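Aprender a colgar y a colocar: recogida de demostraciones con una pinza de mano y entrenamiento de una política de imitación

Memoria del proyecto de fin de grado
Autor: Tiago Barreto
Laboratorio de Manipulación, Escuela Toritz

1. Por qué este proyecto

Cuando entré en el laboratorio, en febrero, mi idea era bastante más ambiciosa y bastante más vaga: quería que un brazo ordenase una mesa entera. Mi tutora me escuchó con mucha paciencia, me dejó llenar media pizarra y luego me preguntó cuántas demostraciones pensaba grabar para eso. No tenía respuesta, y de aquella conversación salió el tema de esta memoria, que es mucho más modesto y que al final me ha enseñado más de lo que esperaba: cuántas demostraciones hacen falta, y de qué calidad, para que una política aprenda a dejar objetos pequeños sobre un soporte con ramas o dentro de un cuenco.

Elegí el soporte con ramas y el cuenco porque piden dos movimientos muy distintos. Colgar un llavero o una pulsera de una rama exige orientar la pieza y acercarse desde el lado correcto, mientras que dejarla en un cuenco perdona casi todo, salvo la altura a la que se suelta. Tenerlos juntos en la misma base me permitía comparar las dos tareas sin cambiar nada más en el puesto, y eso para un estudiante con pocas horas de laboratorio es una bendición.

2. El método, contado con calma

Las demostraciones se grabaron con una pinza de mano con cámara, sin teleoperar el brazo. La persona coge la pinza, hace la tarea como la haría normalmente y el sistema guarda el vídeo, la apertura de los dedos y la trayectoria estimada. Después esa trayectoria se convierte al espacio del robot y se entrena la política, que recibe imágenes y devuelve los siguientes movimientos de la pinza. El código de conversión lo heredé de un proyecto anterior del grupo, al que llamamos Bilham por costumbre, y yo añadí la parte de filtrado y las herramientas de revisión.

Al principio grababa a mucha velocidad, muy contento de ver crecer la carpeta, y las demostraciones eran malísimas. Movía la muñeca con giros que el brazo no puede reproducir, me acercaba demasiado deprisa y soltaba la pieza cuando los dedos todavía tapaban la rama. Dediqué una semana entera a aprender a mover la pinza despacio, con los codos pegados al cuerpo, y a detenerme un instante antes de soltar. Parece una tontería, pero fue la semana mejor aprovechada de todo el proyecto (y la que más me dolieron los hombros).

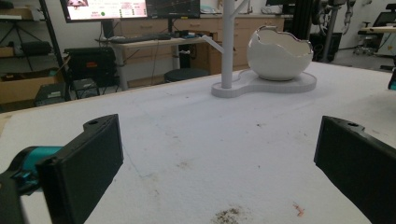 La posición de partida también me dio guerra. En las primeras tandas empezaba siempre con el soporte en el mismo sitio de la mesa, y la política aprendió el camino de memoria: bastaba con desplazar la base un palmo para que el brazo fuese a colgar la pieza en el aire. A partir de entonces cambié la posición y el giro de la base entre una demostración y la siguiente, siguiendo una lista generada al azar que tenía abierta en el portátil. También fui variando el punto desde el que arrancaba la pinza, unas veces cerca y otras veces más atrás, para que la cámara viese el objetivo a distancias diferentes.

Un detalle que me parece importante para quien siga con esto: el fondo entra en la imagen y la política lo ve todo. Pasé varios días discutiendo con una compañera si convenía tapar el laboratorio con un panel. Al final decidimos dejarlo como estaba, porque la estimación de la trayectoria se apoya en puntos fijos del entorno y con un panel liso se perdía con mucha más facilidad. La prueba que hicimos con el panel fue corta, así que no me atrevo a darla como resultado, pero sí como aviso.

3. Los datos

Al cerrar la recogida tenía 1556 demostraciones. El filtro automático descartó las que perdían la trayectoria en algún tramo y las que tenían saltos imposibles de posición, y quedaron 1395. De esas, 665 son de colgar en una rama y el resto de dejar en el cuenco. El desequilibrio no fue planeado: las de colgar fallan más al grabarlas, porque la mano gira más y la cámara se queda en algún momento mirando casi solo la mesa, que es blanca y ofrece muy poco a lo que agarrarse.

Además del filtro automático revisé a mano una parte de los vídeos, con una herramienta sencilla que reproduce el episodio a doble velocidad y deja marcarlo con una tecla. Aquí aparecieron cosas que el filtro no ve. Había episodios en los que la pieza quedaba enganchada de un dedo y yo sacudía un poco la pinza para soltarla, y claro, la trayectoria era perfectamente válida. Aparté 37 episodios de este tipo en un grupo propio, al que llamé Dalthorpe en las hojas de cálculo, para poder entrenar con ellos y sin ellos.

4. Entrenamiento y comparación

Entrené la misma arquitectura con distintos subconjuntos, siempre con los mismos ajustes, para que la única diferencia fueran los datos. Comparé tres situaciones: todos los episodios válidos, los válidos sin el grupo Dalthorpe, y una selección más pequeña en la que dejé solo las demostraciones lentas, con la parada antes de soltar. Para evaluar colocábamos la base en una serie de posiciones marcadas en una plantilla, las mismas para las tres políticas, y apuntábamos si la pieza terminaba en su sitio. El orden de las políticas lo sorteaba mi compañera, y yo no sabía cuál estaba corriendo hasta acabar la tanda.

En la tarea del cuenco las tres se comportaron de manera muy parecida. Los fallos que hubo fueron casi siempre por soltar demasiado alto, de modo que la pieza rebotaba en el borde. En la tarea de colgar sí hubo diferencia, y fue la que yo menos esperaba: la selección pequeña y lenta falló menos que el conjunto completo. Las otras dos llegaban bien hasta las cercanías de la rama y luego dudaban, con un vaivén muy característico que reconocí enseguida, porque es exactamente lo que hacía yo en mis primeras grabaciones. Me dio un poco de vergüenza verme imitado con tanta fidelidad.

Quitar los 37 episodios del grupo Dalthorpe apenas cambió el porcentaje de aciertos, pero sí la forma de fallar. Con ellos dentro, el brazo hacía de vez en cuando una pequeña sacudida después de abrir los dedos, incluso cuando la pieza ya estaba bien puesta, y en alguna ocasión llegó a tirarla de la rama. Sin ellos, la sacudida no volvió a aparecer en nuestras pruebas.

5. Lo que no funcionó y lo que dejaría para otra persona

No conseguí que la política distinguiese bien entre dos ramas cuando una tapaba a la otra desde el punto de vista de la cámara. Suele elegir la más cercana, aunque en la demostración yo hubiera elegido la del fondo. Probé a añadir más episodios de ese caso y mejoró un poco, pero no lo suficiente como para presentarlo aquí como resuelto. Sospecho que una segunda cámara fija ayudaría - el grupo tiene una guardada en el armario Garcia - y me habría encantado probarlo, solo que me quedé sin tiempo.

Tampoco evalué con otra persona grabando. Todas las demostraciones son mías, con mis manías y mi altura, y sería muy interesante saber si la ventaja de las grabaciones lentas se mantiene cuando se mezclan varias manos. Si alguien del curso que viene se anima, le recomiendo que antes de grabar en serio se mire sus primeros vídeos con cierta distancia, al día siguiente y con un café, y que no tenga pena en borrarlos.

6. Agradecimientos

Gracias a mi tutora, por aquella pregunta de la pizarra y por las muchas que vinieron después. Gracias a mi compañera de puesto, que sorteó, apuntó y recolocó la base tantas veces que creo que ya sueña con la plantilla. Y gracias a mis padres, que han escuchado la explicación de este proyecto en todas las comidas familiares desde febrero y que todavía me preguntan, con verdadero interés, si el brazo ya sabe colgar las llaves.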